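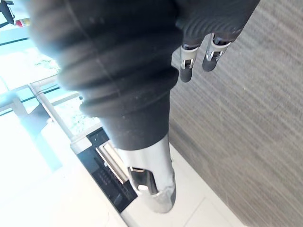

Gellitdale Entrance and Lobby Set

Version 7, released Monday, June 9, 2025
Maintained by Shiela Galang and Jamie Garside
Questions and corrections: open a ticket in the Gellitdale tracker

What this is

Recordings from the wrist camera of a two-armed robot with jointed metal hands, doing front-of-house work in the Gellitdale building. Glass doors, tiled floors, mats, door handles, dropped gloves, parcels left in the wrong place. We put the set together with the day team and the evening team, and it comes with their notes, which we think are the best part of it!

Most hand-and-arm data we had worked with before came from benches and tables. An entrance is a different animal. The light changes by the minute, the floor shines back at the camera, and people walk through carrying coffee.

What's in it

- 700 episodes, each one a single job from start to finish
- Right and left wrist views, plus joint positions for both arms
- A short plain-language label for each episode, written by a member of the building team
- 200 episodes with a longer spoken note, typed up and lightly cleaned
- A split file (train, check, held back)

Jobs are grouped under 11 headings. The biggest are floor pickup, mat straightening and parcel moving. The smallest is umbrella stand, which we'd love to grow before the fall.

Where it was recorded

Three areas, named the way the staff name them:

Aden – the main entrance. Very bright, pale tile, greenery outside the glass. Expect blown-out highlights in the morning episodes.
Hollis – the side corridor to the mail room. Even light, a few tight corners.
Staltby – the loading door at the back. Darker, noisier, and the only area with a step.

Please don't mix Aden and Staltby in one lighting test and report a single number. We did that in version 5 and spent a week chasing a problem that was just the sun.

Reading the wrist view

The sleeve on the arm is dark and ribbed, and it sits close to the lens, so a good part of the picture can be soft black folds. Leave it in. Models trained on cropped video did worse at low reaches, where the sleeve is a handy cue for how the arm is bent. The thumb is shiny metal and picks up whatever is bright nearby. In fast moves it blurs along the edges. Episodes with heavy blur are tagged blur_high.

What changed for the people here

Shiela ran the day team for years before she moved over to this project, and she insisted that this section be in the file. Bending is what wears people out in lobby work, far more than walking. The robot now takes most of the floor pickup at Aden, and the team has moved that time to the front desk and to visitors who need a hand.

There are new chores too. Someone has to check the route before each run, keep the sleeves free of lint, and decide when the lobby is too busy to run at all. Those calls belong to whoever is on shift, and the stop button does too. We added paid time for writing labels after the first month, when it was being squeezed into breaks. That was our mistake and we should have planned for it.

Hours were not cut during the recording period. We can't speak for what another building would do with the same equipment, so please talk with your own staff early – they will spot things you won't.

Known gaps

- No night episodes at Hollis
- Wet floor is labeled by hand and almost certainly missed in places
- Left wrist view drops out briefly in the first parcel episodes
- Glass doors confuse the depth estimate; treat it as a rough guide

Privacy

Faces and badges are blurred. Staff names in the spoken notes were removed unless the speaker asked to be credited. Anyone who was recorded can ask to have an episode pulled, and we'll take it out in the next version.

Changes since version 6

Added Staltby. Fixed swapped left and right joint columns in the mat episodes (thanks, Jamie). Renamed "misc" to "left items", as the evening team had been calling it that all along.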